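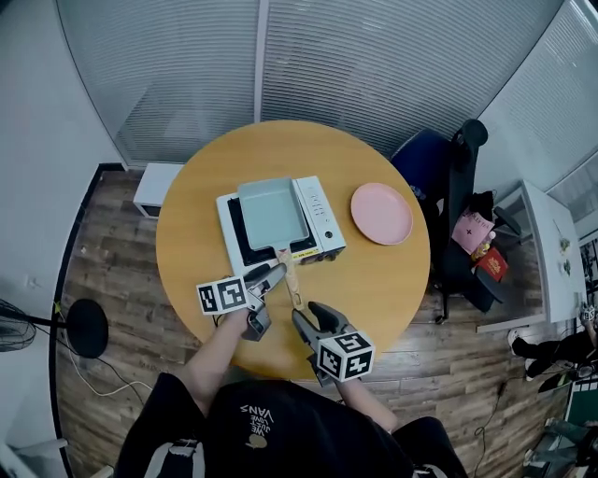

Induction on a 20 A office ring: nuisance tripping
Posted by Tusine, September 2025

We have a small office with one radial socket circuit on an old 20 A MCB, and a portable induction hob has been added to it. The breaker holds on its own, but the RCD upstream goes every few days. Nothing else on the circuit draws much. The hob is the usual single-zone portable with a dial and a row of buttons on the right of the cooking surface, and it sits on a round table with a small rectangular omelette pan on it, so the pan covers only part of the zone. Could partial coverage affect leakage to earth, or am I looking in the wrong place?

Himstead42 wrote:
Wrong place. Pan coverage changes how the inverter modulates. The standing earth leakage comes mostly from the mains filter capacitors, and those are connected whatever is on the glass. What else is behind that RCD?

Tusine wrote:
Three PCs, two monitors, a laser printer, a fridge and the water boiler. It is a 30 mA type AC unit.

Himstead42 wrote:
Then add it up. Each PC supply leaks a milliamp or two, the printer is similar, and a boiler with a tired element can leak more than the rest together. You are probably sitting near half the rating before anyone cooks. Type AC is also the wrong choice for that load. Fit a type A at least.

elouafi_67 wrote:
I don't agree that the pan is irrelevant. At low power many cheap hobs switch the inverter on and off every few seconds. Each restart puts a transient through the filter. A small pan makes some models cycle more. It won't raise the steady leakage but it can give you the last bit that trips it.

Himstead42 wrote:
Possible. I would still want a leakage clamp reading before blaming cookware.

Tusine wrote:
Clamp borrowed and used.
All on, hob idle: 18 mA
Hob at full power: no change I could see
Boiler unplugged: 7 mA

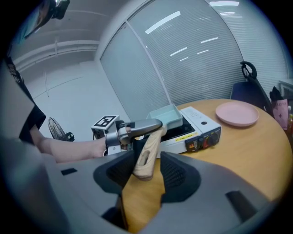
I also tried the hob at its lowest setting for ten minutes with the boiler still unplugged. No trip, and the clamp reading stayed where it was.

Himstead42 wrote:
Boiler, then. 11 mA from one appliance is a failing element. Test the insulation resistance when it is hot, as they often pass cold.

elouafi_67 wrote:
Agreed on the boiler. I stand by the point about cycling, as a clamp with slow averaging won't show a short transient. Use the peak hold if it has one.

Tirnari wrote:
Had the same fault in January. Insulation read 51 megohms cold and under one when hot. New element, and no trips since. We changed the RCD to a type A at the same visit, so I can't tell you which of the two did it.

Tusine wrote:
No peak hold on this one. Boiler stays unplugged until it has been tested, and the type A is on order.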